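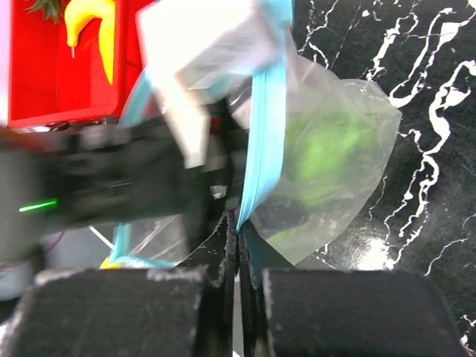
Urnura Neighborhood Garden Project
Progress report, 25/06/2020
Prepared by Eldana Weldu

We are halfway through the growing year and I am so pleased with how it is going! Both sites, Tarar and Dinsa, are planted. Tarar got off to the quicker start (the soil there is lovely, dark and full of worms). Dinsa needed more compost than we planned for, and we moved $245 from the signage line to pay for it.

We now have 136 households signed up, up from the spring report, and the waiting list at Dinsa is growing. Your grant has covered seed, hoses and the first water bill. We have spent roughly $3000 so far and are on budget apart from the compost.

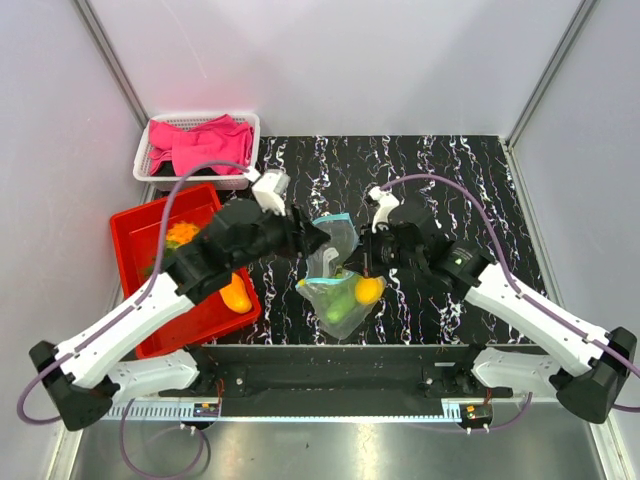 Tabletop with two arms, June.

The beans and chard are ahead of everything else. Squash has been slow — cool nights in May set it back — but the new plants look strong. We lost one row of lettuce to slugs and have replanted it.

Still to do before November:
Fix the gate at Tarar
Build 2 more raised beds at Dinsa
Agree on winter water access with Clitalgate
Sow garlic and cover crops

The Clitalgate talks are the one item running behind. I have a call with them next month and will send you a short note afterward. Come and see the beans if you can, they are taller than I am.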